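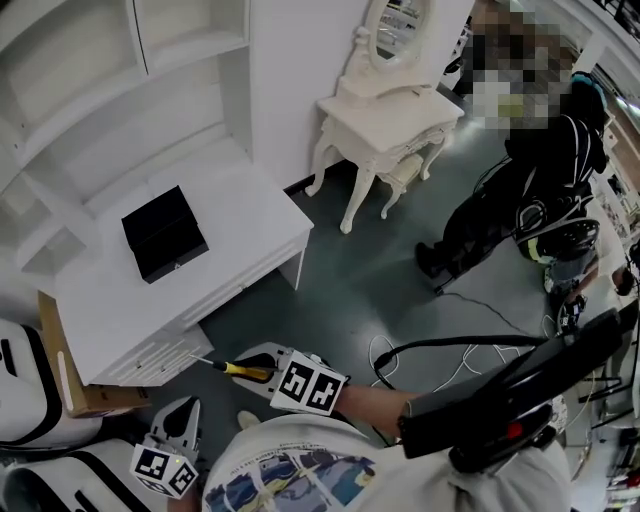

White desk and shelving, black box on top, vanity and stool behind.

November 29, 2020. Furniture room, Wemdale workshop

Finally got a proper look at the desk and I love it! All white, flat top, plain drawer front with a thin groove to pull on instead of a knob. I was ready to shop for knobs and now I won't. Eilidh Crichton wants the groove left exactly as it is, and so do I.

The vanity is the showpiece, though. Curved legs, scalloped apron, little drawer, oval mirror in a carved frame, and the stool has the same curve in its legs (so pretty tucked in underneath). I'd keep these together with the desk as one set for the Farquharson room. Paint code on my card is Tulent 228, still to be checked against the desk in daylight. 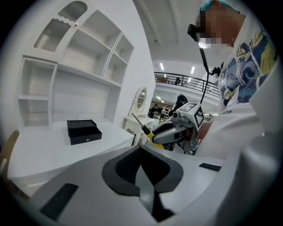 Hutch with the frosted door, black box on the desktop, lid up a little at the back.

Look at the trim over that fluted glass door! It goes so well with the vanity apron. Cubbies are empty, and I'd like to leave the big open one for books and put small stuff in the two stacked ones at lower left.

Black box: pull-out drawer, small silver keyhole. Isla MacAulay is asking about a key. If there isn't one, I have 6 odd ones in the Wokia tin and will try them all, happily.

To do
- measure inside the desk drawer for liner
- felt pads for the stool, floor has a few scuffs
- ask Eilidh about glass cleaner for the fluted door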